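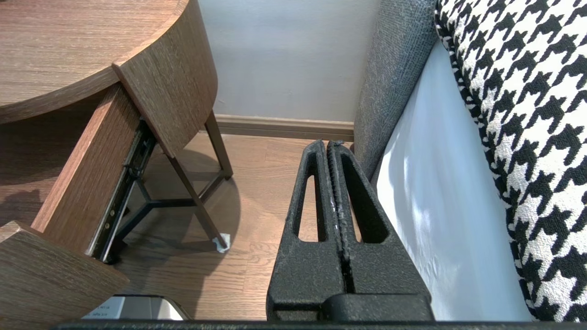 Posted by the Ernwood workshop desk | Updated 3 December 2024 | Filed under: Buying second-hand

Second-hand furniture: your questions, answered as patiently as we can manage

Ernwood sells used furniture from a former seed warehouse on Greenwood Lane. We get the same questions most weeks, so they have been gathered up and put in one place, where they can be ignored in comfort.

Is everything you sell an antique?

No. An antique is usually taken to be a hundred years old or more, and most of what we have is nowhere near. It is old furniture. Some of it is quite nice old furniture. If a label says "antique" we are prepared to argue for it, and if it says "vintage" we mean that somebody's aunt had one.

How do I tell solid wood from veneer?

Look at an edge, then look underneath. On solid wood the grain carries on over the edge and turns into end grain. On veneer it tends to stop, and you may find a thin line where one layer meets another. Curved pieces are often veneered, and perfectly good for it. Veneer has been used on very fine furniture for centuries and is not a swindle, whatever your brother-in-law told you in the car park.

The drawer sticks. Is it broken?

Probably not. Wood swells in damp weather and shrinks in a heated room, so a drawer that was a brute in our warehouse may behave itself after a fortnight in yours. If it doesn't, rub a plain candle along the runners. Please don't start with a plane. We have bought back two chests from people who started with a plane.

Can you get rid of the smell?

Which smell? Mustiness usually goes with airing: drawers out, somewhere dry, out of strong sun, for as long as you can stand having drawers all over the floor. A bowl of bicarbonate of soda inside helps a bit. Tobacco is more stubborn and sometimes wants a coat of shellac on the bare inside surfaces. Mothballs we regard as permanent, and we price accordingly.

There is a white ring on the top. Help?

White rings are generally moisture in the finish and can often be coaxed out with gentle warmth or a little paste wax and some patience. Black rings have got into the wood itself and are a job for someone who knows what they are doing. You could also put a lamp on it, as the previous owner almost certainly did.

What should I polish it with?

Very little, very seldom. A dry cloth does for ordinary dust, and a thin coat of wax once or twice a year is plenty. We stock Nimus, a soft wax in a flat tin, at 200 ml. One tin ought to last you several years. If you are back for another by July, you are using it as icing.

Will it fit up my stairs?

We have no idea. Measure the stairs, the turn at the top, the doorway and the ceiling above the turn, which everyone forgets. Then measure the furniture, including its feet. Our largest wardrobe at present is 62 cm deep and has been out to three houses and come home from all of them.

Do you deliver?

Yes, through a firm called Pendum, who are careful and rather slow. Delivery is to the ground floor unless you have arranged otherwise beforehand – and "beforehand" does not mean on the doorstep. Their van goes up to around 310 kg in one load, so a houseful may take two trips.

Can I paint it?

It's yours, you can do what you like with it. If you'd like our opinion, paint the battered pine and leave the walnut alone. Either way, clean it properly first and sand it lightly, or the paint will come off in sheets and you will blame the paint.

Will you buy my furniture?

Perhaps. Send a few photographs, including the back and the inside of a drawer, with measurements. We turn down a good deal, mostly large dark sideboards, as we already own enough of those to build a jetty. What you paid for it new won't affect our offer, so you can spare yourself the search for the receipt.

Can I return something?

Within 14 days, in the state it left us, with you paying for the journey. "It looked smaller in the shop" is accepted as a reason. It did look smaller in the shop. The shop is a warehouse.

How do I reserve a piece?

Quote the stock number on the tag and we will hold it for two days. At the last tally there were 282 numbered pieces on the floor, so "the brown one near the door" won't get us very far.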